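Home » Blog » Gadgets » About » Say hello

Filed under: Robots at home, Hands-on

Two arms and a couch: my first go with the Tirneo kit

I've been reading about the Tirneo two-arm kit since December and boring everyone I know with it, so when Neusa Siqueira offered me a full afternoon with hers (she runs the Paiva meetup, and she's had the kit longer than anybody else I've met) I said yes before she'd finished the sentence.

For those who haven't followed along: Tirneo sells you a pair of arms, wrist cameras, all the cabling and the software, and you teach it jobs by doing them yourself through a pair of handheld controllers. You do the job over and over, it records, and then you train on what you've got. The basic plan covers 1,000 recordings a month, which sounded like heaps to me until I saw how quickly Neusa gets through them.

We did couch jobs. Tidying a couch is my favourite kind of robot work because it looks like nothing and it's really hard! Everything on a couch is soft, nothing sits where you left it, and the thing underneath squashes when you push on it. Neusa's is a big grey-green sectional with fat rounded back cushions, and it's a fair test for anybody's arms.

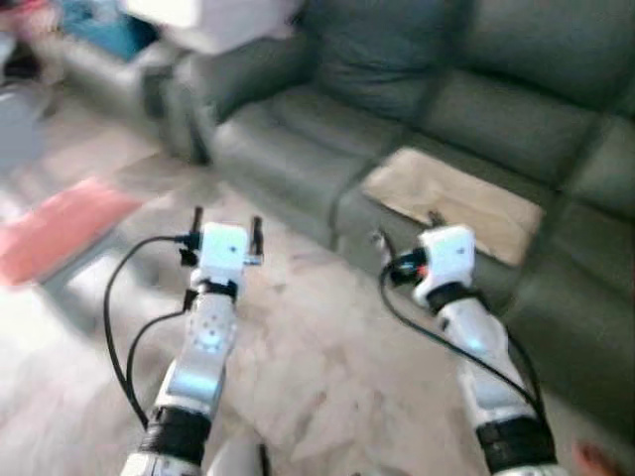 What I liked

The reach, first of all. I expected to be dragging the base forward every few minutes, and I wasn't. From one parking spot I could get to the seat, the front edge and a fair bit of the backrest, and the arms never felt like they were straining to do it.

Second, the controllers. I am clumsy with anything that has a joystick (my nephew won't let me play racing games any more) and I had my first clean pick on the second try. There's a tiny lag you notice for five minutes and then stop noticing. The grip is proportional, so a gentle squeeze on your end is a gentle squeeze on the robot's end, and with fabric that matters a lot more than I'd guessed.

And the wrist cameras! Neusa has tried running with only the head view and says she'd never go back. When you come in on a cushion from above, the head camera is mostly looking at the back of your own gripper. The wrist view gets you right in there, down to the seams.

What I'd change

The cables. They hang off the wrists in big loops and run back down the arms, hanging loose, and I spent the whole first hour worrying I'd snag one. I never did, but I'd pay extra for a tidier run. Clultden makes a sleeve set that's meant to fit, and Neusa has one on order, so I'll report back.

The manual is also a bit thin. It's 19 pages and most of that is unboxing. The calibration section says to "repeat until satisfied", and I was never sure if I was satisfied. The forum is miles better, so go there first.

Pillows, though

I could have done pillows all day. We had a white one with that dimpled minky fabric, the stuff with the little raised dots that every baby blanket is made of, and it's a fantastic thing to practise on. The dots give the fingers something to hang on to, and you learn fast that pinching a corner is nothing like pinching the middle. 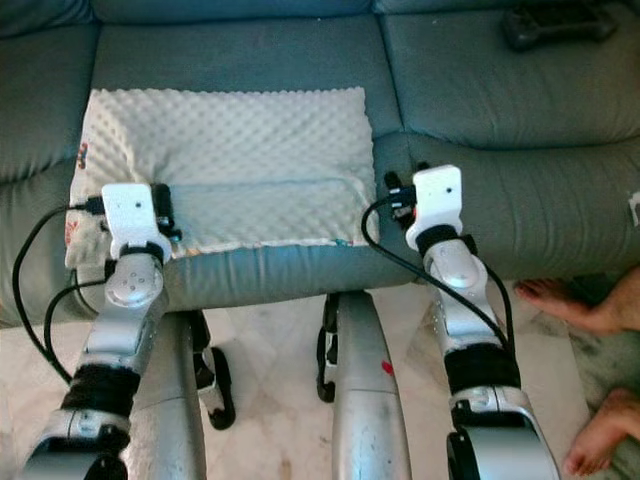 My best tip is to bring both arms in low and go for opposite sides, then lift together, slowly. If one arm gets ahead of the other the whole thing twists, and you'll want to bin that recording. Neusa keeps the messy ones in a separate folder and trains with and without them to see what changes. I wouldn't have the patience, but her results are lovely.

I did ask how it stacks up against the Buvholm kit, seeing as that's the one most of you write to me about. She's used both. Her view is that the Buvholm is quicker to set up and the Tirneo is nicer to live with, and after an afternoon on the controllers I can believe the second half of that. I haven't driven a Buvholm myself yet. If anyone within driving distance has one and a free evening, my email's on the hello page and I'll bring biscuits.

Next time I want to try throws and blankets, which Neusa reckons are a whole other headache. I'm also going to pester her for the settings she uses on grip force, and I'll put them up here if she's happy for me to share them.

Older: Sorting my cable drawer, part 2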